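Reltdale Shared Workshop Opens Its Robot Arm Bench to Members

RELTDALE, 6 April 2025 -- The Reltdale shared workshop has opened a robot arm bench to all members, after a build that took 106 evenings of member time. The project, named Plurnutow, gives people who build at home a place to try out an arm and gripper before they spend money on their own.

The bench was put together by members of the Unside build group. The parts budget was $4000, and the group has $529 left, set aside for spare cables and gripper pads. Control software was written in the workshop and will be free for members to copy.

Current work is on small household jobs. Members are writing routines for a two-fingered gripper and a lidded bin, starting with the approach from above and the height at which the fingers should stop. 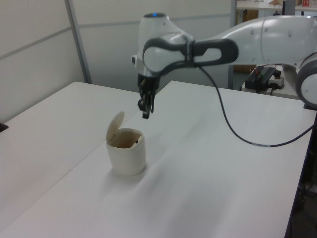
Inmaculada Moya would like to see the lid routine finished before anything else is added, and has asked that the code be kept short enough for a beginner to read in one sitting. She also wants the stop heights written down on paper -- not only saved in the program.

Bench time is booked in 32-minute slots. New users must complete a short safety session first, covering the stop button, speed limits and where to stand while the arm is moving. Members under 16 need an adult with them.

Goicoechea, the hardware store next to the workshop, will stock the screws and brackets used in the build. A parts list and wiring notes are kept at the front desk. A second bench is planned for October if enough members sign up.

To book a slot or a safety session, ask at the Reltdale front desk during opening hours.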